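손목 카메라 프레임이 거의 회색으로만 나오는 구간, 학습 데이터에서 빼야 하나요?

narken_84
모방학습으로 집기 작업 정책 돌려보고 있는 대학원생입니다ㅠㅠ
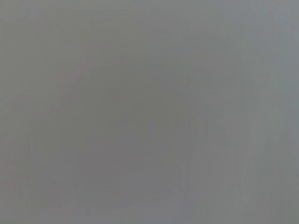

시연을 204개 모았는데 손목 카메라 쪽에 이렇게 형체가 거의 안 잡히는 프레임이 섞인 에피소드가 138개예요. 외부 카메라는 따로 한 대 있고요. 처음엔 흐린 프레임을 밝기 분산으로 걸러서 전부 지웠거든요? 그랬더니 정책이 물체 근처까지는 잘 가는데 마지막에 멈칫멈칫하다가 허공에서 그리퍼를 닫아버립니다. 안 지우고 학습한 버전은 멈칫거림은 덜한데 가끔 엉뚱한 높이에서 내려가고요. Flendham 방식대로 프레임마다 가중치를 주는 게 나을지, 그냥 손목 시점을 통째로 빼고 비교해야 할지 모르겠어요. 비슷한 실험 해보신 분 계신가요? 평가는 조건당 84회씩 하고 있습니다.

imura_lab밥
저도 똑같은 데서 두 달 날렸어요ㅋㅋ 결론부터 말하면 프레임만 쏙 지우지는 마세요. 중간을 지우면 앞뒤 행동이 시간상 안 이어지는데, 액션 청크로 학습하면 그 점프를 그대로 배웁니다. 마지막에 멈칫한다는 게 딱 그 증상 같아요.
저는 이렇게 했어요. 에피소드는 그대로 두고, 흐린 구간에서는 손목 이미지 임베딩만 마스크 토큰으로 바꿨습니다. 관절값이랑 외부 카메라는 살려두고요. 그리고 멀쩡한 구간에서도 손목 쪽을 무작위로 가끔 가려줬어요(이거 안 하면 마스크 토큰이 나오는 순간 = 그리퍼 닫기로 외워버려요!!). 높이 틀리는 문제도 이걸로 꽤 줄었는데, 제 환경에서 그랬다는 거니까 꼭 직접 돌려보세요.
참, 밝기 분산으로만 거르면 무늬 없는 면을 찍은 정상 프레임도 같이 걸립니다. 저는 라플라시안 분산이랑 그리퍼 높이를 같이 봤어요.

지나가던공돌이
렌즈 닦아보세요. 초점 고정 카메라면 원래 가까우면 다 저렇게 나와요

antal초보
윗분 마스크 방법에 한 표요. 추가로 비교 조건을 너무 늘리지 마시고 '전부 사용'이랑 '마스크' 2개만 먼저 돌려보세요. 84회씩이면 성공률 몇 퍼센트 차이는 우연일 수도 있어서, 조건이 많아지면 뭐가 뭔지 모르게 돼요. 손목 시점 통째로 빼는 건 그다음에 해도 안 늦습니다. 물체 초기 위치는 조건끼리 똑같이 맞추셨죠? 저는 그걸 안 맞춰서 처음부터 다시 했어요...

narken_84
헉 초기 위치 안 맞췄어요ㅠㅠ 마스크부터 넣고 위치 표 만들어서 다시 돌려볼게요. 렌즈도 닦아보겠습니다!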